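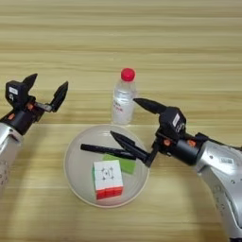

Unit 7: Clearing and Sorting a Shared Tabletop

Flimdale College, Household and Workplace Skills
Course tutor: Atieno Mfinanga
Notes revised October 2020

Purpose of the unit

Students are expected to clear a shared table in an orderly manner and to give a sound account of the method used. The unit is taught over 2 sessions in the Mushi Room. It follows the work on storage in Unit 6 and should be read together with pages 176 onwards of the course reader.

Terms used

An item is anything that must leave the table or be given a fixed place on it. A holding dish is a plate, bowl or tray on which small items are grouped before they are put away. Standing items are those kept upright throughout, such as bottles and jars.

Method

1. Look over the whole table before anything is moved, and name each item aloud or in writing.
2. Place the holding dish near the middle, within reach from both sides.
3. Move flat and rolling items first. A marker left on a bare surface may roll to the floor, and should go into the dish with its cap on.
4. Check that a sponge has been wrung out before it is set beside paper or pens.
5. Handle standing items last. Grip a full bottle by the body, and see that the cap is closed.
6. Items of leisure, such as a puzzle cube, are returned to the shelf and do not go into the dish.

A note on the holding dish

A dish with a low rim is preferred for this exercise – the contents can be seen from any seat and lifted out without tipping. Deeper bowls are suitable for loose items such as clips and rubber bands. The dish should not be piled up. Where two items overlap slightly, this is accepted, provided that either can be taken away without disturbing the other.

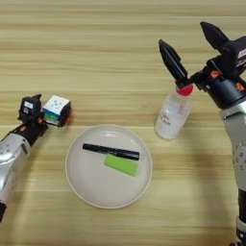
Figure 1. Marker and sponge on the plate, with the bottle upright beyond it.

Written work

Each student is to submit a short account of one table cleared at home or at work. The account should list the items, state the order in which they were moved, and explain any departure from the method. Work is to be handed to Shabani Swai at the Foseo Building desk before the second session. Late work is accepted only by prior agreement with the course tutor.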